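3.2 Who keeps coming back, and why we think they do

So, on to the part I was most curious about when Priya Kapoor and I started this: which kids sign up for a second season of youth volleyball, and which ones quietly drop off the list. The Crenshaw league gave us its full registration records, 1,683 players in all, and 396 of those were in their very first season. That first-season group is the one I'll stick with here (the older kids get their own treatment in Section 4, and they're a different animal).

My hunch going in was that winning would matter most. I played as a kid, I hated losing, and I assumed everybody else did too. The records don't back me up very well. First-season players on teams with losing records came back nearly as often as players on winning ones, and once we split the teams by age the small gap that was left got smaller still. Priya had bet against me on this, and I owe her lunch.

What did seem to go along with coming back was serving. I know that sounds odd! But in the under-12 group a kid who can't get a serve over the net has a pretty rough time of it. You stand there by yourself, everyone is looking at you, the ball goes into the net and the other side gets the point. Crenshaw lets its coaches move the service line forward for new players, and about half of the coaches use that rule while the others don't bother. We compared the two sets of teams and the kids who got the shorter line signed up again more often.
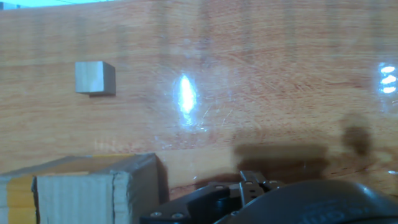
Figure 3

We also sent a short survey home to the families and got 125 back. I'd hoped for more, but it went out in August when half the town is away. The free-text box at the end was the best thing in it. Parents wrote about carpools, about practice running past dinner, about a daughter who only wanted to be on the same team as her cousin. Very few of them brought up the score of any match. A good many brought up the coach, and usually whether the coach had learned their kid's name by the second practice or so.

I don't want to lean too hard on any of this. Coaches picked for themselves whether to move the line, and the ones who did may just be the more patient coaches, in which case we're measuring patience and calling it a service line. Aileen Lacson raised this when she read an early draft, and she's right. We tried to get at it by looking at the 16 coaches who switched from the regular line to the short one between seasons. Their return numbers went up too, though with so few teams I wouldn't hang much on it. The Pusley league is planning to assign the line by drawing lots next year, and I'd trust that result a lot more than ours.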